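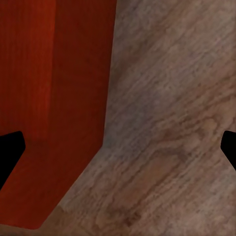 Práctica 2: acercar la pinza al bloque en el simulador

Taller de robótica Hapeta. Revisado por Ermanno Serra.

Antes de empezar, abre el proyecto Cadirska y carga la escena de la mesa de madera con el bloque rojo. Trabajad por parejas: una persona maneja el brazo y la otra apunta los valores.

1. Pon el brazo en la posición de reposo y abre la pinza del todo.

2. Cambia a la vista de la muñeca. Los dos dedos negros deben asomar uno por cada lado. Si falta uno, revisa el ángulo de la cámara en el menú de montaje.

3. Gira la muñeca hasta que los dedos queden a ambos lados del bloque. Hazlo despacio — las aristas sirven de guía.

4. Baja en tramos cortos. Con la velocidad en 200 se controla bien; en 500 es fácil pasarse y empujar el bloque.

5. Cierra la pinza y sube. Si el bloque resbala, vuelve al paso 3 y corrige el giro antes de tocar la fuerza.

6. Guarda el intento con el nombre de la pareja y el número de prueba.

Los grupos que van al torneo Brerlow tienen que entregar dos intentos completos. El archivo se sube a la carpeta de febrero, sin comprimir.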